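PEKVILLE – Welura, the member-owned electric utility that serves Pekville and the farms north of it, will begin building a battery storage station in October on the gravel lot behind its Kinyua substation. The lot has spent most of its life storing gravel.

The station will hold enough electricity to carry 757 homes through the evening peak, which in Pekville starts at 5 p.m., when every oven in town comes on at once. Welura now buys that power from outside suppliers, at prices the utility describes as "educational."

Canari, the contractor chosen from 9 bidders, will supply the battery units and run them for the first three years. After that, Welura's own crews take over. They have asked for the manual early.

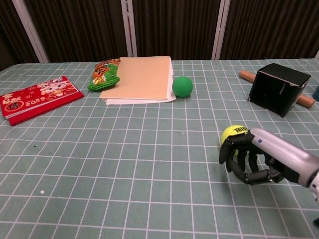
Members approved the project at the spring meeting, which drew roughly 200 people and ran long, mostly on the question of fan noise. Welura has agreed to put a sound wall on the side facing the houses. A separate motion to paint the wall purple did not pass.

Rates will not change during construction. Once the station is running, any savings on evening power will show up on members' bills as a credit, on its own line, in type large enough to read.

Trucks will use the north gate only, between 8 a.m. and 4 p.m. Drivers who treat the substation road as a shortcut to the grocery store will need to find the regular road, which is still there.

Site plans are available at the Welura front office during business hours. Questions about the project can be left at the billing window or mailed in with a payment. Questions mailed in without a payment will also be answered.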